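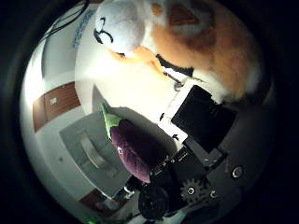
2 min read

Our regional business weekly put out its "70 to Watch" list on Sunday, and I have now been not watched for the sixth year running. I checked twice, in case they'd filed me under Skatbridge.

Josefina Troncoso made it, which is fair. She sued Varghese over unpaid overtime and won, and she still returns calls. Two people from Gosta made it too, for "vision."

We use cookies to remember your preferences. Accept | Manage settings
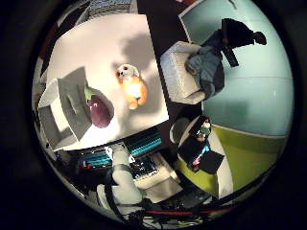 Lists like this run on nominations, and most of the nominations come from the nominees' own offices. I know this because I wrote one for my old boss at Katico, and called him "a quiet force." He had roughly the public profile of a purple toy eggplant with a green stem, lying next to a plush animal that gets all the attention. He placed – and he had the page framed before June was out.

I've started drafting mine for next year. So far it says "punctual."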